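09/09/2022
Nabil Bataineh

Continuing with the green for the Illamness pattern. Zaid is away until Monday, so I write a little more than usual and he can read it before he touches the pots.

The problem is the same as in August. The green looks right when it is in the pot and right when it is just printed, and after the steam it goes to yellow. The yellow is not ugly, but it is not what we agreed. Moussa want leaves that are more grey than green, and they were clear about this when they sent the first strips back.

Today I mixed from the new Ciltetti thickener, batch 2268. The old tub was finished on Wednesday. The new one is smoother but it takes water more slowly, and I had lumps in the first bowl. I passed it two times through the fine sieve and then left it to stand with a plate on top while I cut the cloth. After lunch it was good. Please do not beat it with the electric whisk, it fills with air and the air makes small white points in the stems.

Strips on the Belley cotton, washed and ironed, not bleached by us. Six strips, all with the same screen, pulled by me only, so that the hand is the same. I changed only the amount of grey in the green. Strip one has none and strip six has so much that I would call it a grey. In between I went up by equal steps, the weights are on the card pinned over the scale.

Before the steam I liked strip three. After the steam I like strip four, and strip three has gone to the yellow side like before. Strip two is a spring green and I think we can forget it. Five is possible if Moussa choose the darker brown for the flowers, but with the light brown the whole cloth becomes tired. I looked at them at the window and again under the tube lamp over the sink. Under the lamp four and five are nearly the same, at the window they are clearly different. We should decide at the window.

A word about the leaves, because Zaid asked me last week why I want them small. When the leaf is large the eye goes to its colour first, and each small fault in the colour is seen. When the leaf is small and the vine is thin, the white between them does much of the work and the green looks softer than it is in the pot. The same paste on a solid square looks heavy to me. So we must not judge from squares only. I made this mistake in August and lost two days correcting a green that was perhaps not wrong.

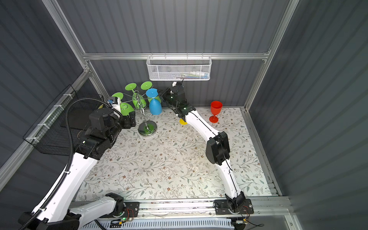 White sheet, thin grey-green vines, sage leaves, tiny brown flowers with five petals.

Look at the balance between leaf and flower. The brown is scattered and there is much white left. In our drawing the flowers sit too regularly along the stem and when I step back from the table I see a line of brown going across the cloth. I have marked on the tracing which flowers I would take out or move. It is in pencil, so if Zaid does not agree he can rub it out and we talk.

The repeat also needs work. Where the screen meets itself on the left side there is one stem that does not arrive at the correct place. It is a very small step, but on a long piece it comes back again and again and then it is the only thing I see. I think the fault is in the drawing and not in the way we set the stops, because I measured the stops this morning and they have not moved. I would redraw this stem with a little curve, so that a small error can hide in it.

Brown: not touched today. There is enough paste in the jar for the next strips, I smelled it and it is fine. The lid does not close well any more.

Washing: strips one to three in cool water, the others in warm. I know, I should have done all the same, I noticed it only when the second group was already in the basin. No colour came out in either water that I could see. Still, I will repeat strip three in warm before I say that it is finished — perhaps the yellow is partly from this, although I saw it before the washing also.

For Monday:
- repeat strips three and four, both in warm water
- one long piece with the green of strip four, to check the repeat
- Zaid to look at the tracing
- write to Ciltetti and ask if the recipe of the thickener has changed
- new lid or new jar for the brown

The steamer took longer to become hot than last week. I cleaned the lower tray and there was a lot of white scale in it. I did not have time to do the pipe.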